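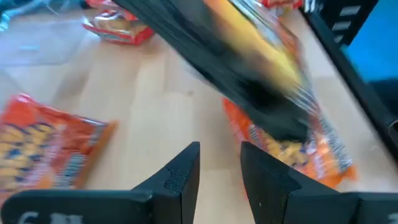 Most bag sealers are bad, and we say so as a shop that has sold several of them. The claims on the boxes are nearly always the same: crisps that stay crunchy for weeks, coffee that never goes stale, a kitchen drawer free of pegs and elastic bands. What the box leaves out is the kind of bag it was tested on. A thick, flat, clean pouch will close under almost anything that gets warm. Ordinary snack bags, such as the three orange-and-red ones on the pale wooden tabletop, are a fairer thing to judge a sealer by, as that is what people bring home from the shops and fail to finish. We now stock one sealer, the Wudell bench model, and we stock it with reservations, which are set out further down.

Wudell Bench Bag Sealer
£54 including VAT
In stock
Usually sent the next working day. Orders placed after 3 pm on a Friday leave on Monday.

What it is

A mains-powered heat sealer that sits on a worktop. You lay the mouth of the bag across the lower bar, press the arm down, wait for the light to go out and count to three before letting go. It has a dial for the heating time and no other controls. There is no battery, no app and no vacuum pump. It makes one straight seal and you can see whether it has worked by pulling at it.

The arm is metal and the feet are rubber. The body is plastic, although the maker's leaflet talks about "premium engineered housing", and we would rather you heard it from us. It feels solid enough. The cable comes out of the left side, which is a nuisance if your socket is on the right.

Who might want one

Somebody who buys loose or bulk dry food and repacks it. Somebody who bakes for a market stall and has been tying bags with ribbon. A tea room, a school tuck shop, a small roaster who is not ready to pay for a proper band sealer. If you open a big bag of rice or oats and use it over months, you may find it handy too.

We are less sure about the ordinary household that wants to save half a packet of crisps. A good clip does most of what you need for a couple of days, costs very little and never has to warm up. We sell clips. They are on the same shelf of this website and we won't be offended.

What the maker says, and what we think

"Locks in freshness for months." It closes the bag. Whatever air was in the bag when you closed it is still in there, along with any damp. Food that was fresh from the packet will keep better than it would in an open bag. Food that has already gone soft will stay soft behind a very neat seal. We would not put a number of months on it and we wish the maker hadn't.

"Seals any bag." No. It seals bags whose inside layer melts. That covers many snack, coffee and frozen food bags. It doesn't cover plain paper, most of the crinkly clear stuff sold for gift wrapping, or the newer compostable bags, some of which seal and some of which shrivel up and stick to the bar. Try one before you fill fifty.

"Professional results." The seal is tidy once you have the dial right. It is a single flat band with no pattern on it. If you sell food in these bags your customers will notice that it looks different from factory packing, though they may not mind.

"Safe for all the family." The bar gets hot. Keep children away from it and let it cool before you wipe it. We can't see how the maker arrived at that line.

"Saves money." This one depends entirely on how much food you throw out at the moment. We have met people who were sure they wasted pounds every week, kept a list on the fridge at our suggestion, and found that most of it was salad. A bag sealer can do nothing for salad.

How we tried it

Natnael Shiferaw in our warehouse had one on the packing bench for the whole of November and used it on whatever came through. He began on the middle setting and ruined quite a lot of thin bags before turning it down. His advice is to start at the lowest mark and go up by one until the seal holds when you tug it. Going the other way wastes bags and leaves bits on the cover strip.

He found that crumbs and grease are the real trouble. If there is oil or salt in the mouth of the bag, the seal looks fine and then peels apart like a sticking plaster. Wiping the inside with a dry bit of kitchen paper sorted most of them out. It is a fiddly job on a narrow bag and the leaflet doesn't mention it at all.

Bags with a folded side are the other weak spot. Where four layers meet two there is a small gap at the step, and air gets through it. Pressing for longer helped on some. On others he had to turn the bag over and do it again, and a few never sealed properly whatever he did.

We tried it next to the Plistura hand sealer, the little one that you slide along the bag with your thumb. The Plistura is far cheaper and fits in a drawer. It also needs a steady hand, eats batteries, and left a wavy line with holes in it more often than we could put up with. We stopped selling it in the spring. People do still ask for it, and you can find it elsewhere.

The Valdebenito bench sealer is the better machine, frankly. It has a wider bar, a built-in cutter and a cable on the back where it belongs. It also costs several times as much, and if you seal bags once a week it is hard to see where that money would come back to you. We can order one in if you ask.

Details

Power: mains, UK three-pin plug fitted
Weight: 1,730 g
Longest cable reach: 1.2 m
Width of seal: 3 mm
Heating dial: lowest to highest in 10 steps
Guarantee: 15 months from the date on your receipt
In the box: sealer, one spare heating wire, two spare cover strips, leaflet
Colour: white only

The guarantee does not cover the wire or the cover strips, which are expected to wear. We think a guarantee that leaves out the parts most likely to fail deserves a raised eyebrow. In fairness, they are cheap and take five minutes to change with a small cross-head screwdriver.

Spares

Heating wire, single
Cover strips, pack of five
Rubber pressing strip

All three are kept here and posted in an ordinary envelope. Kutik strips are sold online as a fit for this model. They are slightly too narrow, and the edge of the bar is left bare. Don't use them. We took back two sealers with scorched arms from customers who had.

Looking after it

Unplug it and let it cool. Wipe the cover strip with a dry cloth. Anything stuck to it will usually come off with a wooden spoon handle – never a knife. When the strip goes brown in the middle, slide it along a little, and when it is brown all over, change it. Don't stand the sealer in a sink or spray anything at it.

If it trips your electrics, stop using it and ring us.

Questions we get

Can I use it for freezer bags?
Yes, if they are the plain sort. The zip has to be well clear of the bar. Leave a bit of room at the top of anything with liquid in it, and seal it with the bag hanging over the edge of the worktop.

Will it keep coffee fresh?
Longer than a folded top will. If the bag has a little round valve, keep that clear of the bar as well. Wenceslao Barrientos, who buys our coffee, keeps his in a tin with a tight lid and won't be talked into anything else.

Can I open and reseal the same bag?
You can, by cutting under the old seal each time. The bag gets shorter. After a few goes there isn't enough left to lay across the bar.

Does it smell?
A bit, on thin bags, when the dial is too high. Turn it down. A new one smells faintly for the first few presses as well.

Is there a bigger size?
The maker lists one. We had a sample and the long bar was cooler at one end than the other, so we sent it back.

Returns

You have 30 days to send it back if you don't get on with it, used or not. We ask that you scrape off any melted bag first. Return postage is yours to pay unless the thing is faulty. Tell us what bags you were using when you write – we keep a note of the ones that don't work and will happily warn the next person.

Before you order, look at the bags you mean to seal. If they are paper or very thin, send us a couple in the post and we will try them on the bench one. Natnael does these on a Wednesday and will write back with the dial setting, or tell you to buy clips.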